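Por que é que arrumar é tão difícil? (e uns truques para quem detesta)

Olá outra vez! Hoje vou falar-vos de uma coisa que ouço lá em casa desde pequena: "Solange, arruma isso!" Pois é, eu, Solange Picard, que escrevo estas páginas para vocês, era a pessoa mais desarrumada da minha rua. E depois fiquei curiosa. Se toda a gente sabe desarrumar sem aprender, porque é que arrumar dá tanto trabalho?

Vamos fazer uma experiência. Peguem numa caixa e em blocos de duas cores, por exemplo dez blocos. Ponham uma cor de um lado e a outra cor do outro. Bonito, não é? Agora fechem os olhos e abanem a caixa com força (com a tampa posta, por favor!). Abram. Ficou tudo misturado, aposto. Abanem outra vez. Continua misturado! Podem abanar 39 vezes, podem abanar 87 vezes, e é muito provável que as cores nunca voltem aos seus lugares.

Sabem porquê? Há pouquíssimas maneiras de a caixa ficar arrumada, e há montes e montes de maneiras de ficar desarrumada. Quando abanamos, os blocos vão parar a um sítio qualquer, e quase todos os sítios quaisquer são... confusão. Os cientistas têm uma palavra comprida para falar destas coisas, entropia, mas não precisam de a decorar. Eu só a decorei já crescida, e ainda hoje me engano a escrevê-la.

Então, para arrumar, é preciso alguém que escolha. Olhar para um bloco, pensar "este é de que grupo?", agarrá-lo e pousá-lo no lugar certo. A isto chama-se separar, ou classificar. Vocês fazem-no muitas vezes: as meias aos pares, os garfos longe das facas, os lápis de cor para um lado e as canetas para o outro.

E há várias maneiras de separar as mesmas coisas! Por cor, por tamanho, por forma. A minha caixa de Bradus, os blocos com que eu brincava em miúda, tinha mais de 123 peças e eu mudava de ideias todas as semanas. Primeiro por cor. Depois por comprimento. Depois misturava tudo outra vez porque me apetecia fazer um castelo - e lá vinha a minha mãe à porta do quarto.

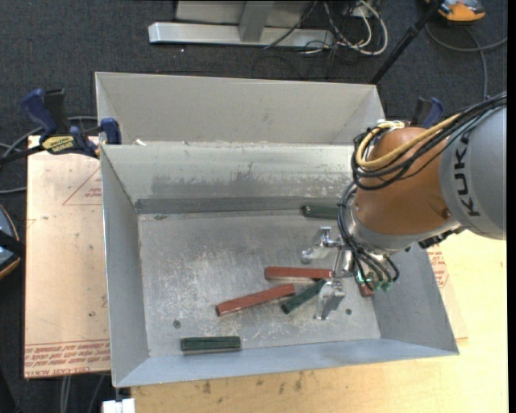

Os blocos são óptimos para treinar, porque duas cores chegam para começar. Imaginem que o fundo da caixa metálica da fotografia era o chão do vosso quarto: há três blocos vermelhos e três verde-escuros, uns quase direitinhos e outros na diagonal. Se separassem por cor, ficavam com dois grupos de três. E reparem que um dos vermelhos está quase todo escondido, só se vê uma pontinha! É um problema clássico de quem arruma: antes de contar, convém espreitar bem.

O meu truque preferido é começar por um grupo só. Escolham uma cor e esqueçam as outras. Apanhem tudo o que for vermelho, de uma ponta à outra, e só depois passem à cor seguinte. A cabeça cansa-se menos assim, experimentem!

Outro truque: decidam onde vai ficar cada grupo antes de pegarem na primeira peça. Eu uso caixas de sapatos com um desenho na tampa.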